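The thirteenth lid, or why I stopped buying sets

2018-07-19

I have owned the same enamel mug for 12 years and I have never once owned a lid that fits it. This bothers me more than it should. Every couple of months some shop or other sends around a message about how a lid keeps your tea hot, keeps the flies off, keeps the smell of the fridge out of your leftovers, and every couple of months I believe it for as long as it takes to type in my card number.

The latest was the Stevent "fits everything" clear lid. Fits everything is a big claim. My cupboard has wide mugs, narrow mugs, two bowls from the old Grallbridge seconds store and a sugar pot that lost its own lid in a move. The Stevent sat nicely on one of the bowls. On the mugs it slid around like a saucer on a wet counter, and on the sugar pot it fell straight in.

Before that it was Jadent, back in February. Theirs was ceramic, heavier, with a knob. I will say this for a knob: you can pick it up without thinking. A flat clear lid has to be pinched by the rim, and if there's steam under it you learn about that quickly. But a ceramic lid on an enamel mug is an odd match. It clinks. It never feels seated. You put it down on the table while you drink and then it needs its own spot on the table, and now your one mug of tea takes up the room of two.

That's my real complaint, I think. People who sell lids talk about them as if they spend their lives on top of things. Mine spend most of theirs lying next to things. A white enamel mug with a dark rim is a fine object alone, and set a round white lid beside it and a clear one somewhere nearby and you already have clutter, even on a big clear work table.
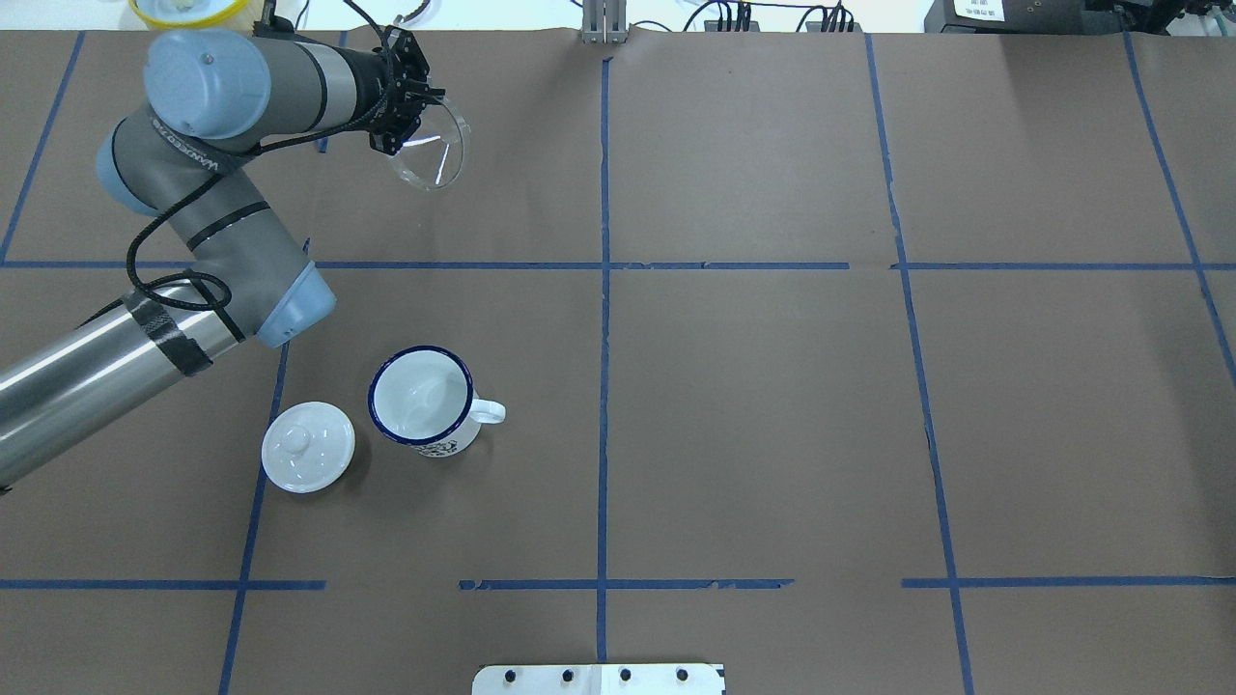

Chow wrote in after my last post on kitchen odds and ends to say that I had it backwards, that a lid is for the ten minutes when you forget about your tea, and that anyone who drinks it right away has no business reviewing lids. Fair enough. I do forget my tea. So I tried it properly, with a kitchen thermometer and the same amount of water each time, lid on and lid off, 8 rounds in all.

With the ceramic lid the water stayed hotter. I'm not going to pretend otherwise. The clear one helped a bit less, probably because of the sliding. But enamel over steel loses heat through the sides too, and no lid does a thing about that. By the time I would normally remember the mug and come back for it, I would have called both of them lukewarm – the covered one was just a nicer lukewarm.

The box for the Jadent says it was tested on 1048 cups. I'd love to know which cups. Not one thing on the box says how wide a cup has to be, which is the only number I wanted.

So what have I kept? The ceramic lid lives on the sugar pot now, where it looks almost as if it belongs. The clear one covers half an onion, upside down bowl style, and does that perfectly well (a plate did it before, also perfectly well). The mug goes without.

If you're tempted anyway, measure the rim first, outside edge to outside edge, and check that the lid has some kind of lip underneath. If the listing doesn't show the underside, I'd skip it. And count what's already in the drawer before you order. I pulled everything out last night and found 13 lids, four of which belong to nothing I own. They're in a bag by the door, waiting for the next trip to the thrift store.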